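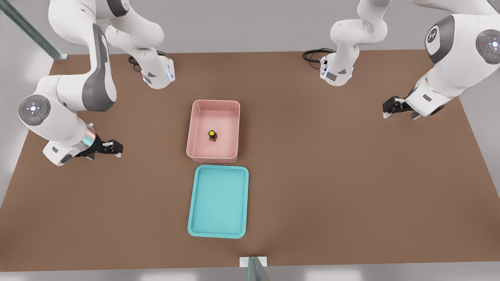

Lists > Elurdale > Cell practice

Search this list Go

2 min read

2018-01-20

The draft rule on start positions needs firmer wording before it goes to Tikuvard. We have two arms sharing one table, and the rule only covers one. I would state that both grippers begin empty and clear of the bin and tray, as they are with the yellow-capped item in the pink bin, and that neither moves until both report ready.

Bramus list wrote:
> Speed limit is 176 mm/s near the tray. Do we
> check the rule in simulation first, or go
> straight to the cell?

Simulation first, please. Phùng ran 400 trials that way in December and 18 broke the limit.

Proposed text:

1. Before each run, check the gripper view. The fingers should be open, with clear table between them.

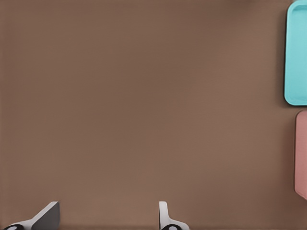 2. Move one arm at a time over the bin. The other waits on its own side.

3. Log any stop, with the rule number. Keep logs for 2 years.

Comments on rule 2 to the list, please.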